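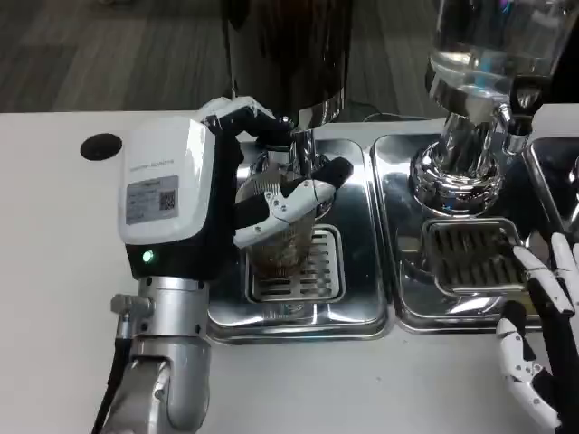
Gumwood Coffee Opens Second Shop, Retires Sizes Named After Trees

TEKLEY, September. Gumwood Coffee, the roaster and cafe at 59 Market Street, will open a second shop at 211 Nepia Road this month, in the building that older residents still call the shoe store and younger residents call the place with the pigeons. The pigeons have been asked to leave. Talks continue.

The new shop will serve the same menu as Market Street, with one change that will apply at both counters from opening day. After 17 years of asking customers to choose between a Sapling, a Willow and a Mighty Oak, Gumwood will now sell coffee in small, medium and large.

"I named the sizes in 2000, before we had a lease, when I had a lot of time and a book about trees," said Kazue Ishida, founder and owner. "By the time we opened, the menus were printed. Since then I've listened to thousands of grown adults point at a cup and say 'that one.' They were right."

The tree sizes drew regular complaints, chiefly on the question of whether a willow is bigger than an oak. A fourth size, the Shrub, was added for a single winter and is remembered by staff as a difficult time. Customers who are attached to the old names may go on using them. Baristas have been trained to understand.

What's at Nepia Road

The new shop seats more people than Market Street, which was never hard. There is a long window counter on the street side, four booths kept from the building's previous life, and a back room with a table big enough for a book club or one person with a tax problem. Outlets have been put under every seat. At Market Street there remain two outlets, and the company would like to thank regulars for the peaceful system they have worked out among themselves.

Whole beans will be sold by the bag or by weight, and ground to order at no charge. Anyone unsure which grind they need can describe their coffee maker to the person at the register. Describing it with hand gestures is fine. Photos are better.

Roasting stays at Market Street, in the room behind the cafe, on Tuesday-smelling schedules that the neighbors above the dry cleaner have come to know well. Beans will go across town each morning before 6 a.m. in Ishida's own station wagon, which has smelled like this since she bought it and will presumably be sold that way.

Three coffees on the opening menu are new:

Zarnby Blend, a medium roast with a cocoa finish, named for the creek that floods the Market Street parking lot each spring.

Back Room Decaf, which regular drinkers of decaf have been requesting, politely and in writing, for a long time.

Nepia Dark, a dark roast for people who feel that everything else on the shelf tastes like tea and have said so.

There will be no pumpkin drink. Gumwood sold one for a single fall and Ishida still gets asked about it at weddings. "I have nothing against pumpkin," she said. "I've met it in pie and we get along."

Hours and opening day

The Nepia Road shop will be open from 6:30 a.m. to 5 p.m. every day, with breakfast served until it runs out. The kitchen has been told to make more breakfast. Market Street hours do not change, including the mysterious half hour of darkness after lunch on inventory days, for which a sign is now on order.

On opening morning the first small coffee is free for each customer, as is the first medium if the small has already been spilled. Ishida will give a short speech at 9 a.m. She has promised to keep it under four minutes, and her sister will be standing near the front with a kitchen timer.

Loyalty cards from Market Street will be honored at both shops, whatever their condition. Cards that have been through the laundry will be judged on any visible stamps. Cards for the former sandwich place next door can't be accepted, though staff admire the effort.

Street parking on Nepia Road is free for the first hour. There is a bike rack by the side entrance. Dogs are welcome on the patio, and the patio will be welcome once the concrete has finished setting.

About Gumwood Coffee

Gumwood Coffee roasts and serves coffee in Tekley. It is independently owned by Kazue Ishida, who also answers the phone. The company takes its name from the cafe's original counter, which was sold to her as gumwood and was later found to be pine.

Press contact: Kazue Ishida, at the Market Street shop. Mornings are busy. Please call after 2 p.m. and let it ring.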